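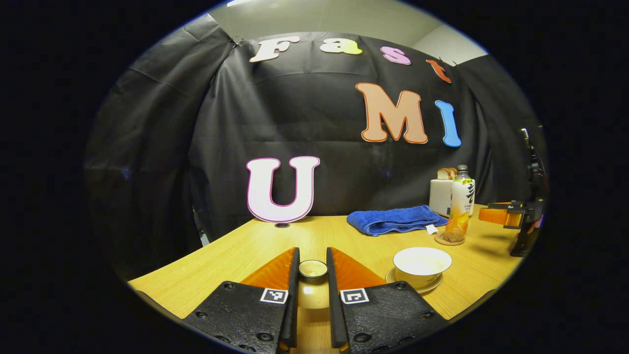 Can a Robot Learn to Set the Table by Copying You?

Say you want a robot to move a cup. You could write out every tiny step in computer code, but that takes ages. So some researchers try a different way. A person holds a gripper in each hand, like a pair of big plastic fingers, and does the job while a camera on the gripper records it. Then a computer studies the recordings and tries to work out how to do the same thing with a robot arm.

A team in Lindmont tried this with a breakfast job called Bemance. People picked up a cup and put it on a saucer. They did it again and again, and the computer watched all of it.

Then came the test. The robot got 61 tries with the cup it knew and missed only 2. Wow, right?

Hold on. Before you clap, ask what was on the table. It was the same table, the same cup and the same black cloth every time. If you practiced one spelling word all week, you would probably ace a test with just that word on it. Would that make you a good speller?

Helju Adomaitis checks robot experiments at Ullbridge, and she asked the team to try again with a cup the robot had never met. This time it got 22 tries. It managed 10. That is less than half, and the newspaper story left it out.

So did the robot learn what a cup is? We can't tell from this. It may have learned where to move its fingers when the picture looks a certain way. Those little black-and-white squares stuck on the grippers don't teach it about cups either. They are patterns that a computer can find easily in a picture, so it can work out where the fingers are.

Copying people might still be a good way to teach robots. But a kitchen is messy. Somebody moves the toaster, or leaves a towel in the way, or buys new bowls. A fair test has to include days like that.

Next time you read that a robot "can do" something, try asking:

How many tries did it get?
Had it seen that exact cup before?
Who picked the tries that got shown?

If the story doesn't say, you are allowed to wonder.

Written by Elżbieta Jasińska

Contact us | © Kennedy Science Pages for Kids | Back to top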